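The pretend greengrocer's is open (nearly)

If you've been in at any point this September you'll know that the far end of the hall has been turning into a shop, one shelf at a time. I am delighted to report that the veg has arrived, it's on the stand, and I have had more fun arranging it than a grown adult should probably admit to.

For anyone new to the newsletter, a quick catch-up. The Kakbridge play market started as a trestle table, a till with a missing drawer and a bag of plastic fruit that had been chewed by at least two generations. The children loved it anyway. They'd queue for it! So when we put the slips out in spring asking what you wanted to see next, and 109 of you wrote something down, it wasn't a great surprise that a bigger, better shop came out miles ahead of everything else. (The water slide did well too. We are not having a water slide.)

We had 1248 pounds to spend, which is the whole of the cake money plus what was left over from the summer fair, and I think we've done very nicely out of it. The biggest chunk went on the display stand. We went back and forth over whether to have one built or buy something second-hand from a real shop, and in the end Rivera had a proper wooden produce stand going for less than we'd have paid for the timber. It came in sections and took a whole morning to put together, plus most of an afternoon once we'd worked out that one section was facing the wrong way round. But oh, it looks the part. It has real compartments and real dividers and it's long enough that several children can shop along it at once without anybody getting a turnip in the ear.

Then came the vegetables. I'd been dreading this bit, having looked at a lot of play food over the years, and most of it is either tiny or a shade of green never seen on a plant. The set we ordered came from Fostico and it's full of things I wouldn't have thought to ask for. Napa cabbages! I had pictured one sad iceberg lettuce. There are spring onions as well, with the white part and the dark green tops, and I spent a silly amount of time turning them all to face the same way. 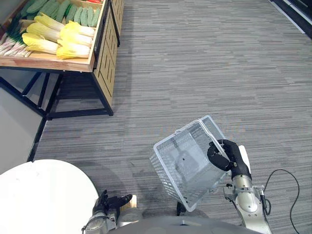

My own favourites are the cabbages, and I'm not alone. At the try-out session they were the first things into the baskets every single time, I think because they're big enough to need both arms if you're three. One little shopper bought the same cabbage over and over, took it for a walk round the hall, brought it back and asked for a refund. We gave it. We're that sort of shop.

What I hadn't expected was how much talking it would start. With the old fruit bag you'd get "apple" and "banana" and then a fight over the banana. Now you get questions. Is that a cucumber or a courgette? Why is that cabbage yellow? Does my nan eat these? One grandmother stopped to watch and ended up giving a small crowd a full account of how she salts and stuffs her cabbage leaves, and then two of the other grown-ups joined in with theirs, and I had to go and find a pen. If you have a recipe for anything on the stand, please do send it in. I'd love to have a page of them in the next newsletter, and the plainer the better, the sort of thing you'd cook on a wet evening with a child hanging off your leg.

A few of you have asked how we decided what goes where. There was a system to begin with. I had a chart, with roots at one end and salad at the other, and it lasted until the boxes were opened and everybody present had an opinion. Colour won in the end. Bright things next to dark things, so that the stand catches your eye from the door and a child who doesn't know the name of something can still ask for "the orange ones" or "the red ones" and be understood. It means the sweet potatoes have ended up beside the tomatoes, which would make a real greengrocer wince, but the purple and the red look wonderful together and I'm not moving them.

The carrots needed the most fussing. They have leafy tops, which is a lovely touch and also means they catch on each other – pick up one and you're likely to get its neighbours too. The children think this is hilarious. The green beans have a long stretch to themselves and want tucking back in now and again. And we have bitter melons, wonderfully warty ones, which I had never cooked with in my life and have since bought (a real one, from the shop by the station) and fried with egg. It was very bitter indeed. I'm told that you get used to it, and that salting it first helps a great deal, so I shall be trying again.
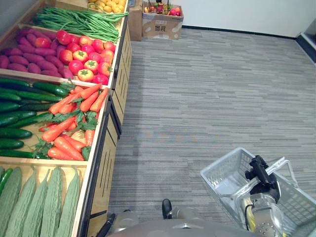
Tidying up has been easier than I feared, too. We used to tip everything into one bag at the end and hope for the best. Now each sort has its own place, and the older ones have taken to putting things back as if it were the best game going. I heard a five-year-old tell his dad very firmly that potatoes do not live with beans. If you're helping at pack-away, please do let the children have a go at it first, even if it takes longer. It's surprisingly good sorting practice and it saves our knees.

There are still some jobs on the list before we can call it finished. The till has been mended with a drawer from Wimon, who kindly sent us a spare when they heard what it was for, but it sticks if you slam it and of course everyone slams it. We have 40 cloth bags waiting to have handles stitched on, so if you have a sewing machine and a free evening you would be doing us a huge favour. They're all cut and pinned. And we need price labels, nice big ones with a drawing as well as the word. We'd like the words in as many of your home languages as we can fit, so please put your name down on the sheet by the kettle if you could write some out for us. It doesn't need to be beautiful handwriting. Mine certainly isn't.

We also need money, by which I mean pretend money. The last lot of paper notes has gone the way of all paper in the hands of toddlers. Somebody had the very good idea of using big wooden buttons instead, and we think 200 would keep the shop going through a busy morning, with a few spare for the ones that go home in pockets. If you've got a button tin at the back of a cupboard, have a rummage. Large ones only, please, bigger than a two-pound coin, and nothing with a loose shank or a sharp edge. Drop them in the jar by the front door.

A word about the very little ones. Crawlers are welcome in the shop area, and they do love the carpet end, but please stay right beside them when the bigger children are shopping, as it gets lively. And if you spot anything that's come apart or been properly chewed, pop it on the high shelf in the kitchen and one of us will wash it or mend it. Everything gets a wipe-down at the end of each session and a proper soak once a month.

The shop will be open at every morning session from ten until half past eleven, and we're hoping to try an afternoon one for school-age brothers and sisters once the clocks have gone back. There'll be a shopping list game for those who want it (drawn lists for the younger ones, written for the rest), and a chance to be behind the till, in turns, with the timer. Yes, the timer is necessary. I've seen what happens without it.

After that we start thinking about what comes next. A bakery counter has been mentioned more than once, and so has a fish stall, and I have to say the idea of a fish stall makes me very happy. Tell me what you'd like, either on a slip in the box or by catching me at the tea hatch, where I'll be from half past nine with the urn on.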